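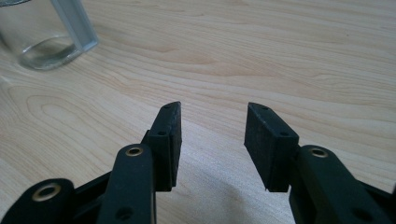 Re: [pinent-dev] segmentation verre / largeur pince qui saute

Liste : pinent-dev
De : Sang Bạch
Envoyé : 18:42

Salut,

Réponse rapide entre deux builds, je reprends dans le désordre.

Le 14:10, Mai a écrit :
> Bonjour à tous,
> J'ai relancé l'entraînement sur le lot de septembre et la largeur
> estimée de la pince fait n'importe quoi sur les épisodes avec le verre.
> Sur la table nue ça va. Dès que le verre est devant, le masque des
> doigts bave dessus et la largeur tombe à zéro pendant quelques frames,
> puis remonte. 71 épisodes touchés sur les 300 du lot.
> Est-ce que c'est le détecteur ou le filtre ? Et est-ce que je peux
> entraîner quand même en attendant ?
> Merci

Les deux, mon général. Le détecteur d'abord : il cherche les oeillets laiton sur les biellettes et il en déduit l'ouverture. Quand la pince est ouverte on perd régulièrement un oeillet hors champ, et là l'ancien code prenait la paire restante sans vérifier que c'était la bonne. Donc largeur fausse mais plausible, le pire cas. Corrigé dans la branche kulletti-width, il faut maintenant une paire gauche/droite du même étage sinon on renvoie NaN.

Ensuite le filtre. Il interpolait les trous jusqu'à 2,000 ms (oui, deux secondes, c'est une constante que j'avais mise pour débugger et jamais enlevée, désolé). A baisser dans ta config, le paramètre s'appelle max_gap_ms.

Pour le masque c'est autre chose. Doigts serrés l'un contre l'autre, verre transparent juste derrière, on voit le veinage du bois tout déformé à travers, plus des reflets blancs sur le bord :
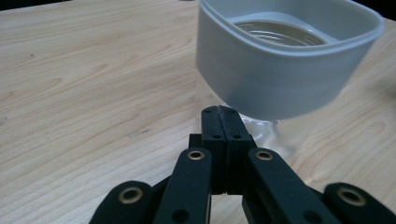
et le seuil de contraste prend ces reflets pour le bord des patins. Le manchon gris par contre ne pose aucun problème, bien mat, le masque s'arrête proprement. J'ai testé avec le seuil adaptatif coupé et un simple a priori géométrique sur les patins, ça tient beaucoup mieux. Pas encore mergé, il me reste à regarder le temps de calcul.

Attention aussi, largeur zéro n'est pas forcément une erreur ! Patins joints = zéro, c'est normal. Ne filtre pas bêtement sur la valeur, regarde le flag valid.

Pour entraîner en attendant : oui mais vire les 71. Le chargeur accepte une liste d'exclusion, un id par ligne, pas de ligne vide à la fin sinon il plante (bug 1,534, toujours ouvert, si quelqu'un a envie...). Surtout ne mélange pas les caches calculés avant et après le correctif, le hash ne tient pas compte de la version du détecteur. Donc

pinent cache clear --stage width
pinent preprocess --config verre.yaml

et tu vas prendre un café, c'est long.

Question pour ceux de Studulbridge au passage : vous gardez la profondeur sur les objets transparents ou vous la jetez ? Chez nous elle est inutilisable sur le verre et je me demande si je ne vais pas masquer toute la zone avant le planificateur. Si quelqu'un a déja essayé je prends, même un script moche.

Je pousse la branche ce soir si la CI veut bien. Mai, si tu peux m'envoyer deux ou trois ids parmi les pires, avec les logs du filtre, je les mets dans les tests de non regression.

Sang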